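okay I've been putting off this thread since February but I finally gave up on the dishwasher and I have opinions about hand washing

1/ you're using too much soap. I was using too much soap! My friend Pendo watched me do one pan and made a face I still think about

2/ fill a small bowl with hot water, one squirt, dip the sponge in that. I used to squirt straight on the sponge for every single plate (wild, I know)

3/ glasses first, greasy stuff last. my grandmother said this for years and I ignored her for years

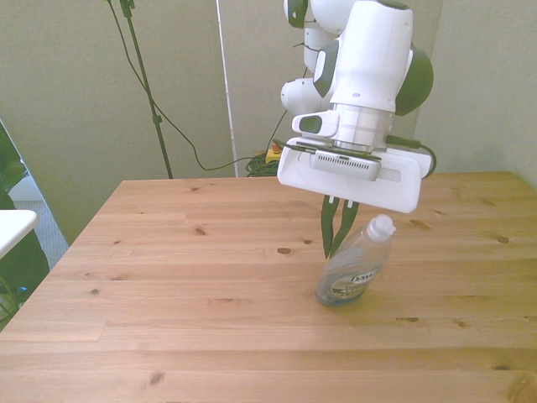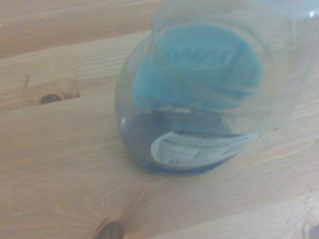 clear plastic bottle, pale pine table

4/ oatmeal and egg want COLD water first. hot water turns them into glue and then you're standing there scraping a bowl at 11 pm

5/ I get 3 sponges at a time and cut them in half. small hands, small sink, it just works better for me

6/ Darnell asked about wooden spoons: wash right away, stand them up to dry, never soak. I lost a good one that way and I'm still mad

7/ drying rack vs towel, go ahead and fight in the replies. I'm a towel person, but only because my rack takes up the whole counter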